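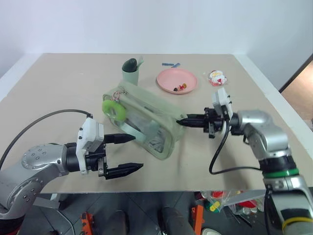 Posted by Murali Pillai, Gesturitz, Mitstead | 2023-09-02

Robot Demonstration Operators – five openings, Mitstead

Gesturitz is hiring five people to operate two-armed robots by hand and record examples of everyday tabletop tasks. The recordings are used to train a learning system that will later attempt the same tasks without an operator. No background in robotics or programming is needed. We train everyone from the start, and training is paid at the full rate.

The jobs are on site at our Mitstead building. They can't be done from home.

What the work is

You stand at a control station and move a pair of handles. The robot's arms follow your arms, and its grippers open and close when you squeeze. On the table in front of the robot there are ordinary small things: pouches, cups, plates, keychains, toys, things in plastic packaging. You are given a task in one sentence, such as "unzip the pouch" or "put the figurine on the plate," and you carry it out from a set starting position to a set finish. That is one example. You mark it as good or bad, reset the table, and do it again.

A full shift is 200 examples for a simple task. Harder tasks have lower targets, which we set after the first week of recording and sometimes change. We would take a shift of clean examples that comes in under target over a full one we have to throw half of away.

The current block of work is on soft containers. Zippered pouches are the main item. They slide and fold, and the contents shift when you press on one end, so the arm that steadies the pouch matters as much as the arm that does the pulling. In the picture the right gripper is closed and pressing on one end of a pale green pouch, the left is wide open, and the zipper pull with the green ring keychain is at the other end. You will see a lot of that pouch in your first month.

After soft containers we move to cups and lids, and after that to sorting mixed small items onto plates. The order may change.

What a shift looks like

Shifts are either morning or afternoon. You pick one when you start and keep it for the term of the contract unless you find someone to trade with.

You check the station against a printed sheet: arms at rest position, cables clear of the joints, emergency stop tested, cameras clean. You read the task card. You record a few warm-up examples that don't count. Then you work in sets, with a break after each set. Operators swap between running the robot and resetting the table, so you are not at the handles the whole time.

Resetting means putting the objects back in new positions according to the layout card. A system that has only ever seen a pouch lying one way will have trouble with a pouch lying any other way, so the cards vary the angle, the spacing and which other objects are on the table. Some layouts are neat and some are crowded. Please follow the card even when it looks untidy.

At the end of the shift you fill in a short log. It asks what went wrong, which objects are getting worn out, and anything odd you noticed about the arms. Write the log in plain sentences. People do read it – the engineers go through the logs every morning before the stations are switched on.

What counts as a good example

Smooth, steady movement at a moderate speed. Both arms doing something useful or staying out of the way. One clear attempt at each step, with small corrections if needed. If you miss the zipper pull and recover within a couple of seconds, keep going and mark it as good with a correction. We want those. If you drop the pouch off the table, stop and mark it as bad.

Do not rush. New operators nearly always go too fast in the first week, and their grippers bang into the tabletop. It is noisy and it wears out the fingertips.

Do not invent clever shortcuts either. If you find a better way to do a task, put it in the log, and if we agree, the task card will be changed for everyone. Ten different methods for the same task, recorded by different people on different days, are harder to learn from than one or two methods recorded carefully.

Who we are looking for

You should have steady hands and be patient with repetition. People who have done sewing, model making, packing, lab bench work, dental assisting or kitchen prep have usually picked it up quickly, but we have also hired a school bus driver and a retired piano teacher who both did well.

You need to be able to:

Stand or sit on a high stool for most of a shift. Both are available at every station and you can switch whenever you want.

Use both arms at the same time through a normal range of motion. The handles are light. If you have a limitation on one side, tell us before the trial session and we will look at whether the station can be adjusted. It often can.

See small objects clearly at arm's length and on a screen, with glasses or contacts if you wear them.

Read task cards and write a log in English.

Turn up on time. Stations are shared, and a late start on one shift pushes into the next.

You must be 18 or over and allowed to work in the country. Left-handed applicants are welcome. Most of our recordings so far lean on the right hand and we would like to even that out.

Training

Training takes 40 hours and is spread over the first weeks of the contract. It starts on Joseph, our oldest station, which is slower than the others and forgiving of mistakes. You will learn the safety rules, the handles, the rest position and the marking scheme. Then you record 200 practice examples on Joseph and go over them with a trainer. The practice examples are not used for learning. They are only for you, so that you can see what your movement looks like played back.

When the trainer signs you off, you move to one of the main stations. Some people are signed off early and some need extra time, and neither has any effect on pay.

Safety

The arms are strong enough to pinch and bruise. Hands stay off the table while the arms are live. The person resetting the table says "clear" out loud before the operator takes the handles, every time, including on the last example of the day. There is an emergency stop at the handles and another at the table, and you will never be criticized for using either one. Closed shoes are required. Long hair is tied back, and loose sleeves and lanyards are left in your locker.

Recording and privacy

The cameras record the table, the arms and the objects. They are wide enough that hands, feet or shoes sometimes get into a recording, mostly during resets. We do not record sound. Your name is not attached to the examples; each operator has a code, which we use to check for differences between operators and to send comments back to the right person. Before you start you will be asked to sign a consent form that explains how the recordings are stored and who can use them. You can take it home and read it first. If you have questions about it, bring them to the trial session.

Pay and terms

The job is paid by the hour and not by the example. The rate is on the application form, together with the rate for weekend shifts, which are optional. Breaks between sets are paid. Contracts run to the end of the soft containers block and are renewed block by block. Most operators who have wanted to stay on have been able to, but we can't promise it.

We pay for parking at the Mitstead building, and there is a bus from Cumthorpe that stops outside the gate. If you are coming from Cumthorpe for the morning shift, check the timetable first – the earliest bus is a tight connection, and we can start you on afternoons if it doesn't work.

There is a kitchen with a fridge and a microwave. No food or drink at the stations.

How to apply

Fill in the application form at the front desk or ask for it by email through the jobs page. It is two sides of one sheet. We don't need a cover letter. Where the form asks about hand skills, be specific: "I hem curtains" tells us more than "good attention to detail."

Everyone who meets the basic requirements will be invited to a trial session. It lasts an hour and is paid. You will try the handles on Joseph, attempt two or three short tasks, and spend a while resetting the table for someone else. We are watching for how you work after something goes wrong, and whether you say "clear." It doesn't matter if you never get the zipper open. Few people do on the first try.

Trial sessions are held through September and the new operators start in October. We fill places as we go, so an early form helps.

If you applied last time and were not placed, you are welcome to apply again. You don't need to repeat the trial unless you would like to; write "previous trial" at the top of the form.

Questions about the work, the station adjustments or the consent form can go to Murali Pillai at the Mitstead building. Questions about pay and contracts should go to the front desk, who will pass them on.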